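**FOR IMMEDIATE RELEASE**
**Skekitthorpe – Monday, September 5, 2022**

# Tosora publishes the full setup and care log for its basket cell, bad days included

Tosora, which sets up and services robot cells for small companies, today released the complete maintenance log for the basket cell at its Skekitthorpe workshop. The log covers 162 working days. It records each calibration, each part changed and each stop that needed a person to walk over and do something.

The company is putting the log out at a time when many buyers are being told that a two-handed robot can be rolled up to a table and left to get on with it. Tosora sells service contracts, so readers are free to discount what it says on the subject. The log is there so they can check.

"I have sat through a lot of demonstrations this year," said Ziad Sleiman, who runs the service side at Tosora. "They look good. Then I ask how long the table was there before they started, who leveled it, and what happens when someone bumps it, and I get told that the software takes care of that. I would like to see it take care of that on a Tuesday morning with the cleaners just gone."

## What the cell does

The cell is plain. A robot with two jointed hands works at a white table, moving household goods into and out of a plastic storage basket. The work was chosen by Barrientos, a fulfillment company that packs cleaning supplies in Flimton and is thinking about using a similar machine for returned orders. Barrientos has not bought one. It asked Tosora to set up a trial cell, run it, and report on the upkeep, and it has agreed to the log being made public.

Tosora's report to Barrientos makes no claim about speed. It says that the trial did not run long enough at a steady pace for a speed figure to mean anything, and it advises Barrientos to be wary of any supplier who offers one from a shorter run.

## Setup took longer than planned

The setup was planned for two days and took 9. Most of the extra time went to the table. 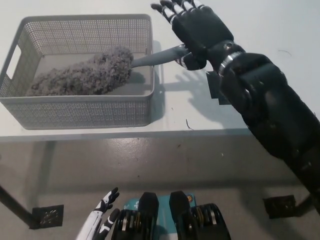 Hand calibration at Skekitthorpe is done with the same goods the robot will later handle, and the crew no longer uses the test blocks supplied for the purpose. The blocks are hard, square and easy, and a hand that passes on them can still go wrong on real stock. The shaggy gray duster is the item the crew uses most, with its head laid in the basket and its smooth handle sticking out over the rim. The check is made with the black right hand open above the handle and the thumb down by the tip. If the thumb is too high at that point, the fingers close on air. If it is too low, the handle gets pushed. The log shows both faults, sometimes on the same day, and it shows that the first three attempts to cure them in software did nothing useful. The cure was to reseat the wrist and run the calibration again from the start.

Enda Ó Flaithearta, who did most of the setup, had been told by the supplier's training material that a table could be swapped or moved with a short rescan. He tried it. The rescan finished without an error and the hand was then wrong at the far side of the basket and right at the near side.

"It said it was happy," Ó Flaithearta said. "I wasn't. A message saying the scan is complete only tells you the scan is complete. We measured with a steel rule after that, and we still do."

The crew now treats the table as part of the machine. Its feet stand on square pads, the pad positions are marked on the floor, and the marks are checked before the robot is powered up. Anyone who moves the table has to write it in the log. Tosora admits that this rule was broken at least twice that it knows of.

## The daily routine

The log includes the start-of-day routine in the form the crew uses. Tosora offers it as a starting point for other sites and makes no promise that it will suit them.

- Check both floor pads against the marks. Check the table for rock by pressing on each corner.
- Wipe the tabletop with a dry cloth, then look across it from a low angle for hair and loose fibers.
- With power off, open and close each finger by hand. Write down any that feels stiff, even if it frees up.
- Look between the finger joints for lint. Take it out with tweezers. Do not use compressed air.
- Look at the cable run at both wrists for rubbing.
- Power up, let the machine stand for 16 minutes, and run the handle check.
- If the handle check fails twice, stop and call someone. Do not adjust the offset to make it pass.

The last line was added by Donal Ó Briain after he found that offsets had been nudged on several mornings to get the cell running. Each nudge was small. Added up, they had hidden a loose wrist fastener that should have been found in the first week.

"That one is on us," Ó Briain said. "The machine gave us a way to make the fault go away on the screen, and we used it. I don't think we are unusual. I'd ask any site that says it has never done that to show me its offset history."

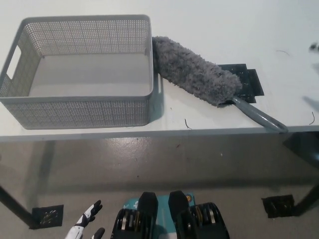
Lint takes up more of the log than any other subject. Soft goods shed, and what they shed ends up on the table and in the joints. The supplier's service plan calls for the hands to be opened and cleaned every 500 hours. Tosora started on that plan and gave it up. The crew now cleans the hands whenever the stiffness notes say so, which on days of heavy duster work can mean the same evening.

Whether shorter cleaning gaps make the finger joints last longer is something Tosora does not know. The trial had only one machine, it was cleaned both ways at different times, and the goods changed in between. The report says so in its opening page. Sleiman asked for the passage to be put there after an early draft claimed a benefit that the numbers could not carry.

## Repairs

The right hand was taken off and repaired during the trial. The fault showed up as a thumb that came down late. Aidan Keogh, who did the bench work, replaced the thumb tendon and its guide, and found wear on the guide that no warning on the control screen had pointed to. The job itself was short. Getting the hand back to where it had been before was not, and the cell stood idle for the rest of that day and part of the next while the calibration was redone.

Keogh recommends that buyers ask three things before they sign: which parts of the hand can be changed on site, what has to be calibrated again afterward, and whether the calibration needs a paid visit. He says the answer to the last of these was hard to get in writing.

The spare parts list in the log shows what was kept on the shelf and what was used. Some of the parts in the supplier's recommended kit were never touched. The tendon guide was not in the kit at all and had to be ordered.

## What Barrientos will do next

Liam Conneely, operations manager at Barrientos in Flimton, said the company will not make a decision this fall.

"We came in wanting to like it," Conneely said. "I still might. But the cost I was shown had the machine in it and the training in it, and nobody's wages for picking fluff out of a hand every evening. Now I can put that in the sheet. It may still come out fine for us. I'd sooner find out now."

Tosora will keep the Skekitthorpe cell running with the same machine and the same table. The next stage looks at whether a person with one day of training can do the start-of-day routine and get the same handle check result as the regular crew. Sleiman expects the answer to be no, and says the result will be published either way – including if he is wrong.

## Getting the log

The log is free and comes as a plain spreadsheet with the crew's handwritten notes typed in as they were. Spelling has been left alone. Entries that name a customer other than Barrientos have been taken out, and each gap is marked. Site visits to Skekitthorpe can be booked through the Tosora service desk – visitors are asked not to lean on the table.

**Press contact:** Tosora service desk, Skekitthorpe, attention Ziad Sleiman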